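Chapter 7
Household Chores as a Test of Machine Handling

Catarina Macedo

Most machines that move objects for a living move the same object, from the same spot, many thousands of times. A kitchen asks for something else. This chapter looks at what two-armed machines can do with ordinary table tasks, and at how far the results carry over to a home or a shop floor.
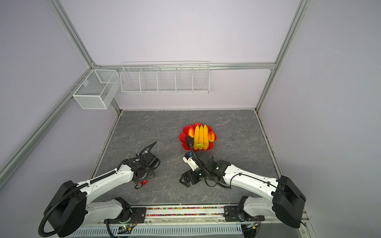
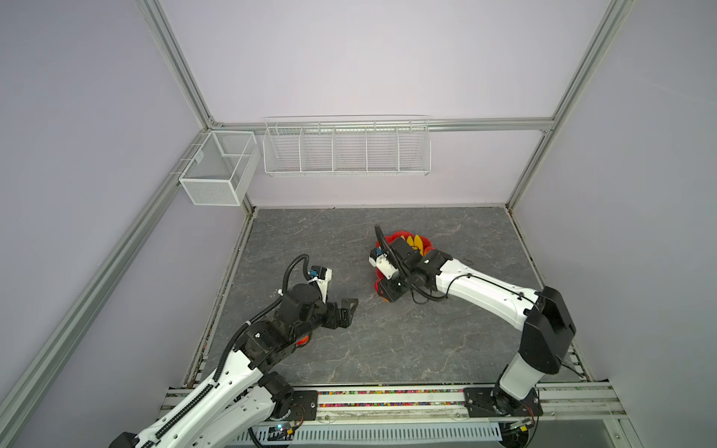
Figures 7.1 and 7.2. Two-armed workcell with a marble-patterned work surface and wire baskets on the frame.

A chore is harder to define than a factory operation. "Clear the table" has no fixed start state and no agreed end state. For the purposes of this chapter, a chore is a task that a person could assign in one short sentence and check at a glance. It is broken into steps: locate, reach, grasp, move, release. Each step is scored separately, and a chore counts as done only if every step succeeds without human help.

The scoring rule matters more than students expect. If each of the five steps succeeds 95 times in 100, and failures are independent, the full chore succeeds 77 times in 100. A home user would call that machine broken. A shop floor would reject it sooner, as one stop can hold up a whole line.

Section 7.2 applies the rule to the Pereyra table trials, in which one cell ran 200 attempts at each of 40 chores. Section 7.3 covers the Clivix packing bench, where the set of objects is smaller but the required rate is much higher. Section 7.4 deals with soft and easily bruised items, for which grip force must be limited and a completed grasp is not enough to score the step.

Readers should know the material on joint limits and contact force in Chapter 5 before going on. Terms used from here on are defined as follows.

Attempt: one run of a chore, from the start signal to release or stop.

Reset: the return of all objects to their start area between attempts.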